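Hanurach Releases Updated Moisture Barrier for Concrete Floors

LUROVSKA, November 14, 2020 — Hanurach, a maker of coatings for commercial floors, today released Kekel 4, a two-part epoxy moisture barrier for concrete slabs. The product replaces Kekel 3 and is applied in a single coat before tile, vinyl or wood is laid.

Kekel 4 is mixed on site and spread with a notched squeegee, then back-rolled. Working time after mixing is 42 minutes at room temperature. The surface can take foot traffic the next morning. Slabs must be clean, sound and free of old adhesive, and shot blasting is the preferred method of preparation.
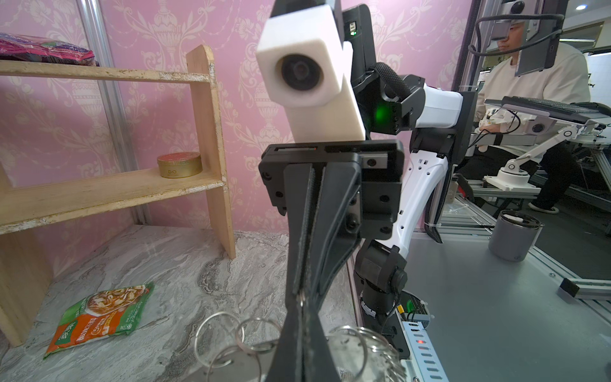

Black two-finger gripper and arm with a green indicator light.

The new version has a lower viscosity than the one it replaces, which improves flow into small surface pores. Color has been changed from clear to pale gray so that missed spots are easier to find before the coat sets.

Field trials began in July at the Ackroyd warehouse and covered 158 square meters of slab — part of it below grade. Readings were taken with in-slab humidity probes before and after application.

Kekel 4 is sold in kits that cover about 60 square meters each. Data sheets and mixing instructions are available from Hanurach distributors. Remaining stock of Kekel 3 will be sold until supplies run out.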